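地域福祉実習 課題報告
報告者:Muchen Xiao、Yufang Cai、Haiyan Liao
指導教員:Gunnel Backlund
協力園:Astham保育園(園長 Sioned James)

# お迎え時の引き継ぎを見直す:夕方の口頭連絡と伝達カードの試行

## 1. はじめに

本報告は、Breleck地区にあるAstham保育園で行った調査と試行の結果をまとめたものである。テーマは、夕方のお迎えのときに保育者から保護者へ渡される情報の扱いである。

保育園と家庭のあいだの連絡については、授業では連絡帳を中心に学んだ。しかし実習に入ってみると、毎日の細かいことの多くはお迎えの玄関先で、口頭で伝えられていた。昼食をどれくらい食べたか、昼寝は長かったか、転んだ場所はどこか、着替えの服が足りているか、といったことである。連絡帳は午睡の時間に書かれるため、それより後に起きたことは載らない。

最初に取り上げたきっかけは、Caiが実習中に受けた質問だった。延長保育の時間に迎えに来た父親から「膝の絆創膏はいつ貼ったのですか」と聞かれたが、その場にいた職員は全員が遅番で、午後の早い時間のことを知らなかった。担任はすでに退勤しており、結局、翌朝に担任から電話をかけることになった。けがは軽いものだったが、父親は一晩、理由を知らないまま過ごしたことになる。

この件を園長に相談したところ、同じようなことは時々あり、園でも気になっていたとのことだった。そこで、次の二つを本課題の目的とした。

- 夕方の引き継ぎで、どの情報がどこで抜けているかを調べる
- 抜けを減らすための簡単な方法を試し、職員の負担も含めて評価する

なお、連絡帳そのものの書き方や、保護者向けアプリの導入については対象外とした。

## 2. 園の概要と引き継ぎの現状

### 2.1 園と対象クラス

Astham保育園は住宅地の中にある園で、駅から歩いて通う家庭と車で来る家庭が混在している。駐車できる場所が狭く、車の家庭は玄関に長くいられない。これは後で述べる会話の長さにも関係していた。

調査は幼児の2クラスで行った。園の中では、年下のクラスをHao組、年上のクラスを「上の部屋」と呼んでいる。上の部屋にも正式な組名はあるが、職員も保護者もほとんど使わないので、本報告でも呼び名のまま記す。

乳児クラスは、授乳や排便の記録用紙がすでに細かく決まっているため除いた。

### 2.2 一日の中での情報の流れ

子どもについての情報は、次の順で人の手を渡っていく。

1. 朝、早番の職員が保護者から家庭での様子を聞き、受け入れ簿に書く
2. 担任が出勤後に受け入れ簿を読む
3. 午睡中に担任が連絡帳を書く
4. 夕方、担任が遅番の職員に口頭で引き継ぐ
5. 遅番の職員がお迎えの保護者に伝える

担任がいる時間に迎えが来れば、手順4は起きない。問題が集中していたのは、延長保育に入る子どもの場合である。クラスごとの保育から合同保育に移るとき、子どもは一つの部屋に集まり、担任は順番に退勤していく。このとき引き継ぎは廊下や部屋の入り口で、子どもを見ながら行われる。立ったままの会話で、途中で泣いた子どもの対応が入ると、そのまま続きが忘れられることもあった。

合同保育の部屋は、ままごとのキッチンや絵本棚のある部屋が使われている。夕方の遊びは子どもが自分で選ぶ形で、職員は遊びに入りながら玄関のチャイムにも対応する。チャイムが鳴ると一人が玄関へ行き、もう一人が部屋に残る。玄関に出る職員は決まっていないので、担任から話を聞いた職員と、保護者に会う職員が別になることがある。
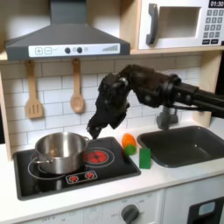
### 2.3 職員がすでにしている工夫

引き継ぎの抜けについて、職員が何もしていなかったわけではない。聞き取りと観察で、次のような工夫が見られた。

- 担任が手の甲やメモ用紙に書いておき、遅番に渡す
- 伝えることがある子どもの通園かばんの持ち手に洗濯ばさみをつける
- 遅番の職員がエプロンのポケットにメモ帳を入れておく

洗濯ばさみは上の部屋だけのやり方で、Hao組の職員は知らなかった。合同保育のときにHao組の職員が洗濯ばさみを外して片づけてしまった例もあった。どの工夫も個人やクラスの中で完結していて、園全体の約束にはなっていなかった。

## 3. 調査の方法

### 3.1 観察

Xiaoと Liaoが交代で玄関と合同保育の部屋に入り、お迎えの場面を観察した。記録したのは、誰が対応したか、何が伝えられたか、保護者から質問があったか、である。子どもの名前は記録せず、クラスだけを書いた。会話の録音はしていない。録音は当初の計画に入っていたが、Backlund先生から、玄関は同意を取っていない家族も通る場所だという指摘を受けて取りやめた。

### 3.2 保護者アンケート

対象クラスの家庭に紙のアンケートを配り、34家庭から回答を得た。質問は選択式を中心にし、最後に自由記述の欄を設けた。内容は次のとおりである。

- お迎えの時間帯
- お迎えのときに聞きたいこと(複数選択)
- 帰宅後に初めて気づいて困ったことがあるか
- 話す時間の長さについてどう感じるか
- 紙で渡されるとしたら読むか

回収は玄関に置いた箱で行った。箱を置いた最初の場所は靴箱の陰で、気づかない家庭が多かったため、途中で受け入れ簿の隣に移した。

### 3.3 職員への聞き取り

対象クラスの担任、遅番の職員、園長に個別に話を聞いた。聞き取りは午睡の時間を使い、一人あたり約30分とした。園長への聞き取りだけは、会議の都合で夕方に行った。

### 3.4 倫理的配慮

調査の前に園だよりで目的を知らせ、参加は自由であること、断っても保育に影響がないことを書いた。日本語以外の言語で案内が必要な家庭には、園が普段使っている訳文の形式に合わせて案内を作った。Caiが中国語版を担当し、Liaoが見直した。

## 4. 調査の結果

### 4.1 保護者が聞きたいこと

アンケートで最も多く選ばれたのは「けがや体調の変化」だった。次が「食事の量」で、「友だちとの様子」がそれに続いた。「午睡の長さ」は、Hao組の家庭ではよく選ばれたが、上の部屋の家庭ではあまり選ばれなかった。上の部屋では午睡をしない子どもが増えているためと考えられる。

予想していなかったのは「持ち物」である。選択肢に入れたときは重要度が低いと考えていたが、選んだ家庭が多く、自由記述にも関連する内容が目立った。以下は自由記述の一部である(表記は原文に合わせた)。

> 着替えが足りなかったことを翌朝に言われても、もう家を出たあとなので間に合わない。夕方に分かれば夜に入れられます。

> 父と母が交代で迎えに行くので、片方が聞いたことをもう片方が知らないことがよくあります。家の中の問題でもありますが。

> 先生が忙しそうで、聞きたいことがあっても聞かずに帰ることがある。

> 今のままで十分です。いつもありがとうございます。

二つ目の記述にあるような、家庭の中での伝達は、私たちの計画では考えていなかった。祖父母や姉が迎えに来る家庭もあり、聞いた人と準備をする人が違うことは珍しくない。

### 4.2 会話の長さ

話す時間については「ちょうどよい」が最も多く、「もっと短くてよい」という回答もあった。車で迎えに来る家庭に短さを望む傾向があった。観察でも、駐車場を気にしながら靴を履かせている場面がよく見られた。

このことから、会話を長くする方向の改善は避けることにした。必要なことが短い時間で確実に伝わるほうが、保護者の希望にも職員の状況にも合っている。

### 4.3 抜けが起きる場所

観察記録を見直し、担任が伝えたいと話していた内容が保護者に届かなかった場面を取り出して、場所ごとに分けた。

| 抜けた場所 | 主な内容 | 典型的な状況 |
|---|---|---|
| 担任から遅番へ | 持ち物、食事の量 | 引き継ぎの途中で子どもの対応が入る |
| 遅番どうしの間 | 軽いけが、体調 | 聞いた職員と玄関に出た職員が違う |
| 玄関の会話の中 | 友だちとの様子 | 迎えが重なり、会話が途中で終わる |

多かったのは「遅番どうしの間」である。担任は伝えたつもりでおり、実際に遅番の一人には伝わっている。そのため担任の側からは抜けが見えにくい。職員への聞き取りでも、担任は「伝わっていると思っていた」、遅番の職員は「聞いていないことを聞かれるのが一番困る」と話しており、受け取り方に差があった。

けがについては、手当てをした場合は園の記録簿に必ず残る。ただし記録簿は事務室にあり、玄関に出た職員がすぐに見られる場所ではない。絆創膏の件も、記録簿には時刻と場所が正しく書かれていた。

## 5. 伝達カードの試行

### 5.1 カードの設計

調査の結果を受けて、玄関に出た職員が手に取れる小さなカードを作ることにした。園長からは、書くものを増やすなら何かを減らしてほしいと言われた。そこで、全員分を毎日書く形にはせず、伝えることがある子どもの分だけを書く形にした。

カードの項目は次のとおりである。

- 子どもの名前
- けが・体調(時刻、場所、手当て)
- 食事
- 持ち物
- その他
- 書いた人/伝えた人

最後の欄は、伝えた職員が自分の名前の頭文字を書き入れる。空欄のまま残ったカードは伝え忘れということになるので、閉園の前に確認できる。

最初の案では、項目ごとに丸をつける形にしていた。担任に見てもらったところ、丸だけでは結局何があったのか分からず、質問されたときに答えられないという意見が出た。そのため短い文を書ける欄に直した。反対に、表情のイラストで一日の様子を示す欄は、子どもの気分を一つに決めることになるという理由で削除した。

紙は事務用品店のBesunixで厚紙を買い、園の印刷機で刷って裁断した。裁断は思ったより時間がかかり、Liaoが日曜日に自宅で続きを切った。

### 5.2 置き場所

カードは、玄関の内側にある棚に差し込み式のポケットを取りつけ、クラスごとに分けて入れた。保護者の立つ位置からはカードの文字が読めない向きにした。ほかの家庭の子どもの情報が見えないようにするためである。

当初は合同保育の部屋の入り口に置く予定だったが、準備の段階で子どもがカードを抜いて遊びに持っていったため、玄関に変更した。お店屋さんごっこのお金になっていたそうである。

### 5.3 試行の期間と手順

試行は11月に2週間行った。手順は次のように決め、職員室に掲示した。

1. 担任は、退勤前に伝えることがある子どものカードを書き、玄関のポケットに入れる
2. 合同保育の間に起きたことは、その場にいた職員が書き足すか、新しく書く
3. チャイムが鳴ったら、玄関に出る職員がポケットを見る
4. カードがあれば内容を口頭で伝え、頭文字を書いて回収箱に入れる
5. 閉園前に残っているカードを確認し、翌朝の受け入れ担当に回す

カードは保護者に渡さず、口頭で伝えるためのメモとして使った。保護者に渡すかどうかは話し合いになったが、渡すとなると文章を整える必要があり、書く時間が長くなるという職員の意見に従った。

## 6. 試行の結果

### 6.1 使われ方

始めの数日は、担任がカードを書き忘れることも、玄関に出た職員がポケットを見ずに子どもを呼びに行くこともあった。週の後半になると、チャイムのあとにポケットへ目を向ける動きが見られるようになった。

内容で多かったのは持ち物である。「長袖なし」「ズボンあと一枚」のように短く書かれ、書く側の負担も小さかった。けがの欄は使用が少なかったが、遅番の職員からは、この欄が一番助かったという意見が複数あった。

「その他」の欄の使い方にはクラスの差が出た。上の部屋では、その日の遊びや友だちとのやり取りが書かれることがあった。Hao組ではほとんど空欄だった。Hao組の担任によると、そうしたことは自分の口で伝えたいので、会えなかった家庭には翌朝に話すようにしているとのことだった。

### 6.2 抜けの変化

試行中にも同じ方法で観察を行った。「遅番どうしの間」の抜けは明らかに減った。聞いた職員と玄関に出る職員が違っても、カードがあれば内容は伝わる。「担任から遅番へ」の抜けも減ったが、書き忘れがあった日は以前と変わらなかった。

「玄関の会話の中」の抜けには変化が見られなかった。迎えが重なる時間帯は、カードを手に持っていても話しかける余裕がなく、回収箱に入れたあとで伝えていないことに気づいた例もあった。頭文字を先に書いてから話そうとして、途中で別の保護者に呼ばれたためである。このことから、頭文字は伝えたあとに書くという点を手順書で強調する必要がある。

### 6.3 職員の負担

試行後の聞き取りでは、書く時間そのものを負担と感じた職員は少なかった。負担として挙がったのは、どこまでをカードに書くかの判断である。小さなすり傷で手当てをしなかった場合や、昼食のおかわりをしなかっただけの場合に、書くかどうか迷うという声があった。

手の甲に書く職員は、試行が始まってからも手の甲に書いていた。手の甲に書いたものを退勤前にカードへ写すのだという。園庭ではカードを持ち歩けないので、現実的な使い方だと思われる。

James園長からは、閉園前の確認が役に立ったという評価があった。残ったカードがあると翌朝の担当が最初に声をかけられるので、電話をかける必要がなくなるとのことだった。一方で、回収したカードの保管と処分の方法が決まっていない点を指摘された。個人の情報が書かれているため、連絡帳の写しと同じ扱いにするべきかどうか、園で検討することになった。

## 7. 考察

今回の結果から、夕方の引き継ぎの抜けは、職員の注意不足よりも、聞く人と伝える人が別になる仕組みから起きていたと考えられる。口頭の引き継ぎを丁寧にするだけでは、玄関に誰が出るか分からない状況には対応できない。玄関という一か所に情報を置いたことが、抜けの減少につながった。

持ち物の連絡が保護者にとって重要だったことは、私たちの見方を変えた。けがや体調に比べると小さなことに見えるが、家庭にとっては夜の準備に直接関わる。当日の夕方に伝わるか翌朝になるかで、意味が大きく違う。

一方で、カードは迎えが重なる時間帯の混雑には効果がなかった。この時間帯に職員を増やすことは園の体制上難しい。持ち物に限って、かばんに札をつけて帰す方法も考えられる。上の部屋の洗濯ばさみは、色の意味を園全体で決めれば、この用途に使える可能性がある。札であれば、祖父母が迎えに来た場合にも家まで届く。

### 7.1 本調査の限界

- 試行の期間が短く、慣れによる変化を十分に見られなかった
- 観察者が玄関にいたことで、職員の行動が変わった可能性がある
- アンケートに答えなかった家庭の意見が分からない
- 抜けの判断は担任の話をもとにしており、担任自身が忘れていた内容は含まれない

二つ目について、遅番の職員の一人は「学生さんが立っているとポケットを思い出す」と話していた。観察者がいない日の使われ方は、残ったカードと回収箱の中身からしか分からない。

## 8. 園への提案

調査と試行をもとに、次の点を園に提案した。

1. カードの使用を延長保育の子どもに限って続ける
2. 手当てをしたけがは、記録簿と同時にカードにも必ず書く
3. 頭文字は伝えたあとに書くことを手順書に入れる
4. 回収したカードの保管期間と処分方法を決める
5. 洗濯ばさみの使い方をクラス間でそろえる

1と2についてはすでに了承を得た。3は手順書を直して掲示済みである。4と5は職員会議で話し合われる予定で、本報告の提出時点では決まっていない。

## 9. 役割分担と振り返り

Xiaoは観察記録の様式の作成と、抜けの分類を担当した。分類の基準を途中で変えたため、前半の記録を付け直す必要が生じた。基準は観察を始める前に試しておくべきだった。

Caiはアンケートと聞き取りの質問を作成した。質問の順番について、困ったことを先に聞くと不満を書く欄のように見えるという指摘を園長から受け、聞きたいことを先に置く形に直した。

Liaoはカードの設計と印刷を担当した。最初に刷ったカードはポケットより幅が広く、入らなかった。ポケットの外側の寸法を測っていたことが原因で、刷り直しになった。

全員に共通する反省として、遅番の職員に意見を聞くのが遅かったことがある。カードの案は担任に先に見せたが、実際にカードを読むのは遅番の職員である。書いた人の欄は遅番の職員の希望で後から加えたもので、早く聞いていれば刷り直しの前に入れることができた。

## 付録:カードの記入例(試行後の修正版)

| 項目 | 記入例 |
|---|---|
| けが・体調 | 午後、園庭の砂場のふちで右膝をすりむく。水で洗い絆創膏 |
| 食事 | 汁物だけ残す。ほかは完食 |
| 持ち物 | 長袖の替えなし |
| その他 | 色水を持ち帰りたいとのこと。ふたのある容器を明日 |
| 書いた人/伝えた人 | 頭文字(伝えたあとに記入) |

記入例の内容は、職員と相談して作成したもので、実在の子どもの記録ではない。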